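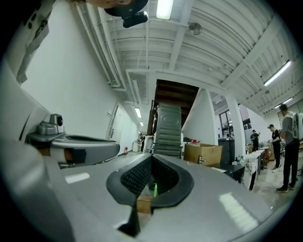
The county's draft budget went up on the Mindovholm website in May, as a PDF of scanned pages with no bookmarks. I have been through the public safety section twice and these are my notes, mostly so I can find them again.

Dispatch. The draft closes the night desk at Losoder and routes calls through Tisau between 11 p.m. and 6 a.m. The saving is given as a single line with no breakdown. Staffing, the building lease and the radio maintenance contract are all in there somewhere, but the lease has 2 years left to run and I can't find a break clause in the copy filed with the clerk. If the rent is still payable, the first-year figure is too high.

Ambulance cover. Page 34 has a table of response times by district. The Tang district row is an average over the whole day, while the other rows are split into day and night. A night desk can't be judged on that. I have asked for the split figures under the records law and will post them when they come.

Fire hydrants. The inspection target drops to 200 a year. The footnote says the remainder will be done "by risk", and the risk method is in an appendix that isn't attached.

Public comment. Written comments are limited to 200 words and must quote a page number. Use the number printed at the foot of the page – the PDF viewer's own count is out by the length of the cover letter.

I put the lease point in my last post as well, and it got one useful answer.

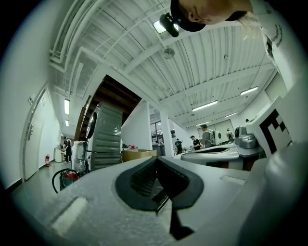
Sum-yee Cheng wrote that the lease may not matter, as the radio mast stands on the same plot and the county would have to keep paying for access to it whether or not anyone sits at the desk. She thinks the rent was moved to the general services budget last year, and that the dispatch line never included it.

I checked general services. There is a property line that went up last year, with no site named. Wakana Hirano has the older ledgers and is going to look for the Losoder rent in them. The comment form closes at 5 p.m. on the last day of the month, and paper copies go to the clerk's window, side entrance.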